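Capítulo 11
El narrador que miente: identidad e impostura en el drama de cámara

Empecemos por una sala a oscuras y un hombre que entra con una maleta. Dice llamarse Anton, dice que viene de muy lejos y dice que conoció a la dueña de la casa cuando los dos eran niños. Ella no lo recuerda. ¿Le creemos? Fíjense en que todavía no ha pasado casi nada y ya estamos inclinados hacia delante en la butaca, buscando en cada palabra una grieta. ¡Ese pequeño movimiento del cuerpo es el tema de este capítulo!

En los capítulos anteriores estudiamos el monólogo, la acotación y la escena coral. Ahora vamos a encerrarnos en una habitación con muy pocos personajes (a veces solo dos) y a preguntarnos qué ocurre cuando uno de ellos cuenta su vida y nadie más puede confirmarla. El teatro, a diferencia de la novela, no tiene una voz que nos tome del brazo y nos diga al oído: «cuidado, este miente». Tenemos lo que se dice, lo que se calla y lo que hacen las manos mientras tanto.

La obra que nos acompañará de principio a fin es El huésped de Iltmont, de Dagmar Ondrejka, una pieza en dos actos que me parece una de las mejores puertas de entrada a este asunto. Transcurre en una pensión de montaña durante la última semana de mayo. La propietaria, la señora Soltani, recibe a un viajero que asegura ser el hermano menor de su marido desaparecido. Trae una fotografía, una canción y una cicatriz. Las tres pruebas son buenas y las tres podrían haberse comprado, aprendido o fabricado. Ondrejka tiene la enorme elegancia de no aclararlo hasta muy tarde, y cuando por fin lo aclara lo hace de un modo que obliga a volver a la primera escena con otros ojos.
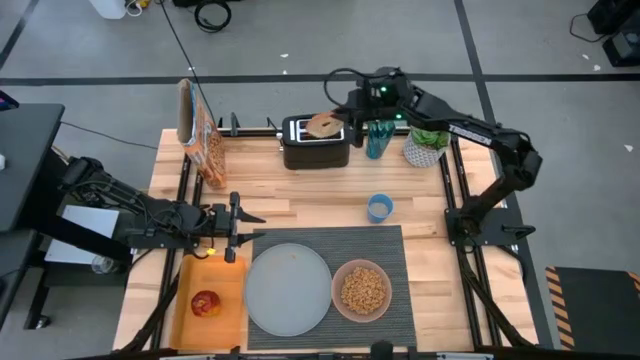 Tiempo de lectura: 11 minutos

Conviene distinguir desde ahora entre dos figuras que a menudo se confunden. El impostor sabe quién es y finge ser otro; el usurpado, en cambio, ha repetido tantas veces un relato ajeno que ya no encuentra el propio. El primero pertenece a la comedia tanto como a la intriga, y su placer es el del equilibrista. El segundo suele llevarnos hacia la tragedia. Lo fascinante del viajero de Ondrejka es que empieza la obra en un lado y la termina en el otro, y que los lectores rara vez se ponen de acuerdo sobre el momento exacto en que cruza la línea.

Shahla Shokri, que dirigió la pieza en una sala de 42 localidades, situaba ese momento en la escena del desayuno. El viajero se equivoca al decir el nombre de un perro, la señora Soltani lo corrige sin levantar la vista y él, en lugar de disculparse, se echa a llorar. Shokri pedía al actor que llorase de verdad por el perro, un animal que el personaje quizá no vio nunca. Yoshinori Fujimoto, en su montaje posterior, hizo lo contrario: su viajero lloraba mirando de reojo a la puerta, midiendo el efecto. El texto es el mismo, coma por coma, y sin embargo salen de él dos obras distintas. Léanlo en voz alta de las dos maneras antes de seguir, por favor, aunque haya gente delante.

También hablaremos del que escucha. Solemos poner toda la atención en el mentiroso (es normal, es quien trae la maleta), pero el drama de cámara se sostiene sobre quien decide creer. La señora Soltani tiene motivos para aceptar al huésped: la soledad, una deuda con la casa Plokus que vence en verano y un silencio de aproximadamente 40 años con la familia de su marido. Ximena Tovar lo formuló muy bien en su ensayo sobre la pieza: «Ella no busca la verdad; busca a alguien que ponga la mesa con ella». Pueden estar o no de acuerdo. Yo he cambiado de opinión varias veces y sospecho que volveré a hacerlo.

El capítulo se cierra con una lectura comparada de El huésped de Iltmont y Prelterum, el radiodrama de Deepika Arumugam, donde la impostura se juega únicamente con la voz. Sin rostro, sin cicatriz y sin fotografía, ¿qué le queda al que finge? Le queda muchísimo, ya lo verán: la respiración, el acento que se afloja al enfadarse, una palabra pronunciada como solo la pronunciaría alguien de otro valle.

Antes de empezar

Lean el primer acto completo y de un tirón, sin subrayar. En una segunda lectura, anoten cada dato que el viajero ofrece sobre su pasado y señalen quién lo sabía ya en la habitación. Guarden esas notas, que volveremos a ellas en el apartado 11.2, al estudiar la escena de la fotografía.

Términos que aparecerán en el capítulo: anagnórisis, prueba escénica, relato no verificable, personaje testigo, ironía dramática.

11.1 La llegada del extraño

Casi todas las piezas de este tipo arrancan con una puerta. En la de Ondrejka se abre dos veces: la primera no entra nadie, y la señora Soltani, que estaba poniendo los platos, añade uno más.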